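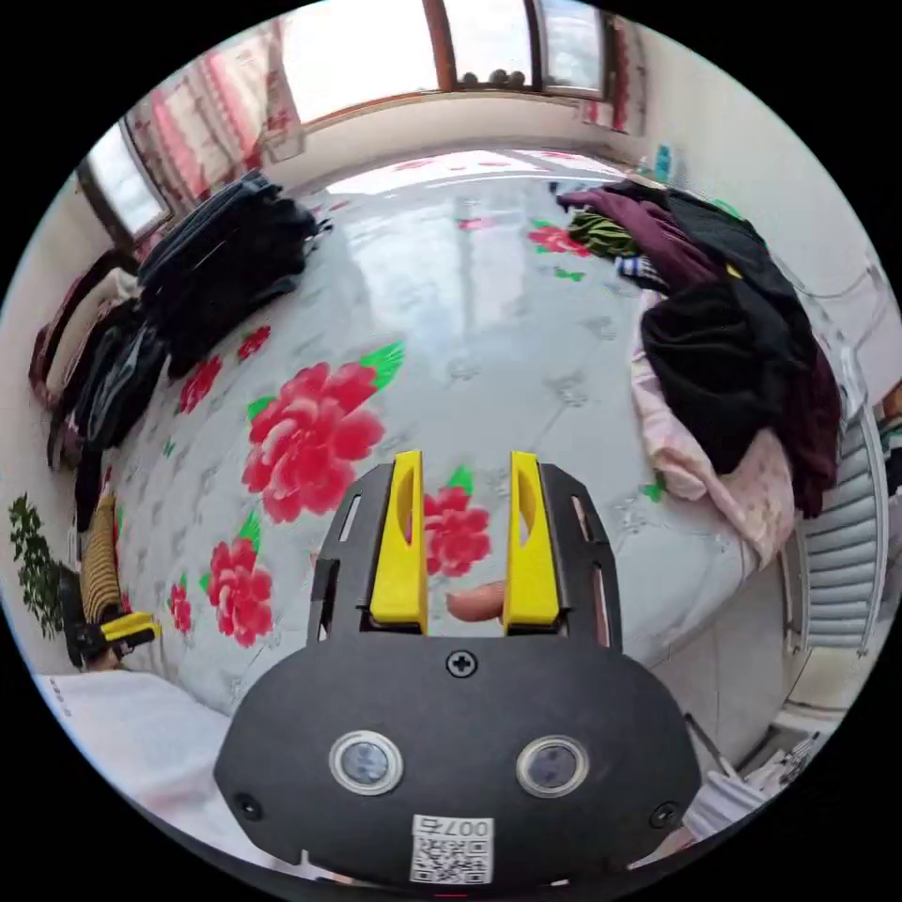 Babita Goel reports that her jaws stopped two millimetres short of closed on a folded jacket, and that the log still recorded a full close. She asks whether the recordings made before she noticed can be kept, and whether the fault lies in the fingers or in the body. The answer to the first question depends on the checks set out under "Sorting existing recordings". The fault is in the body, on the pivot side, and this page covers it.

Category: Hand-held grippers > Service notes > Jaw faults

Tevier hand-held gripper, two-finger version: false close on soft goods

Summary

The Tevier is a hand-held gripper used to record grasping work for later use on an arm. The operator moves the two fingers by hand and the body logs jaw opening at each step. On units from the first production run, the opening value can drift low during long sessions with clothing and bedding. The jaws stand open while the log says they are shut. A policy trained on such recordings will command a close that is too shallow, and the arm will drop the garment or drag it.

There is no risk to the operator from the drift itself. There is a risk at playback. An arm that has lost its grip on a long garment may trail it across the work area, where it can catch on furniture or on the arm's own joints. Playback of affected recordings on an arm should stop until they have been checked.

Affected units

Serial numbers up to and including 246, where the pivot clip is the plain steel type. Units from 247 onwards have the Panent clip, which has a locating tab, and do not show the fault. Units returned for service since February have been fitted with the Panent clip whatever their serial number. The service label inside the battery cover gives the clip type.

Rigid-object work is much less affected. The clip moves under repeated side load, and side load comes mainly from pinching thick folds and pulling them free of a pile. Quilted covers, straps and padded jackets are the worst cases we have tested.

Cause

The opening sensor reads a small magnet carried on the pivot. The plain clip holds this magnet by friction alone. Under side load the clip creeps round the pivot in one direction, towards closed. In bench tests with a padded jacket, the first measurable offset appeared after 810 close cycles. The offset then grew slowly — it did not jump — and for that reason it rarely trips the range check at start-up.

Power cycling does not correct it. Running the zero routine hides it, as the routine takes whatever position the jaws are in as the new zero, including a position with fluff or a thread trapped at the base of the fingers.

Checking a unit

1. Switch the gripper off and clear the slots in both fingers and the gap at their base.
2. Switch on and open the Kaushik viewer. Do not run the zero routine.
3. Close the jaws on the 14 mm gauge block supplied in the case. Hold for three seconds and note the reading.
4. Close the jaws fully with nothing between them and note the reading.
5. Repeat both readings with light side pressure on one finger, then the other.

A reading within 0.5 mm of true in every position is a pass. If the block reads low by more than this, the clip has moved. If the reading changes only under side pressure, the clip is loose but has not yet moved far, and the unit should still be withdrawn.

Keep fingertips out of the gap between the jaws during steps 3 to 5. The closing force is the operator's own, but the finger bases meet before the tips and will pinch.

Sorting existing recordings

Run the Fidumbridge import tool at version 64 or later with the jaw check turned on. It compares logged opening with the finger positions found in the video and flags any session in which the two part company. Flagged sessions may be corrected if the offset is constant throughout. Sessions in which the offset changes from start to finish should be discarded — a single correction value will make one end right and the other wrong.

The jaw check needs a clear view of both fingers. Where fabric has covered them for most of a session it returns "no result", and this should not be read as a pass.

Replacement part

Panent pivot clip with magnet, supplied with one new screw. Free of charge for affected serial numbers. Fitting takes a few minutes with a small cross-head screwdriver. Do not reuse the old screw or add thread lock, which can run into the pivot and stiffen the jaws. After fitting, run the zero routine once and repeat the check above before any further recording.

Old clips need not be returned.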